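Makevska two-arm build: progress report to the Wimano small projects fund
Oct 22, 2022

Summary. The simulation stage is open and on schedule. The real arms remain on the workshop bench, unpowered, until the controller has passed the simulated trials. Spending to date is £871, mostly on motor drivers and cable.

Simulation. The model room has a television on a low cabinet, a desk with a monitor, a potted plant and a green rack. The task under development is picking up the small figurine from the cabinet top. Both arms are modelled with their grippers.
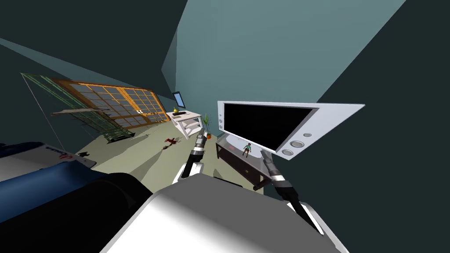
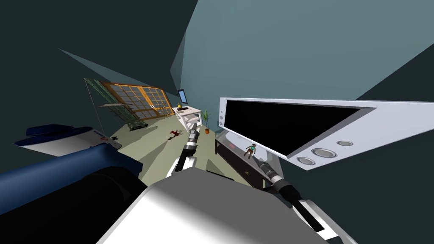
Views over the robot's body into the model room, both arms extended.

The controller, which we call Stelon, has been run 19 times this month. Two faults are open. The right arm plans a path too close to the television, and the wrist joint overshoots when the target is near the limit of reach. The first will be dealt with by a larger safety margin around the screen. The second needs new gain settings – these are being worked out by hand, one joint at a time.

Hardware. The Majumder gearboxes have been fitted to both shoulders. Backlash is within tolerance on the left and slightly outside it on the right, so the right unit will be shimmed before any load test. The emergency stop is wired but not yet signed off.

Next period. Close both controller faults, repeat the trials with the figurine moved, and power the left arm alone at low speed. No change to the budget is requested.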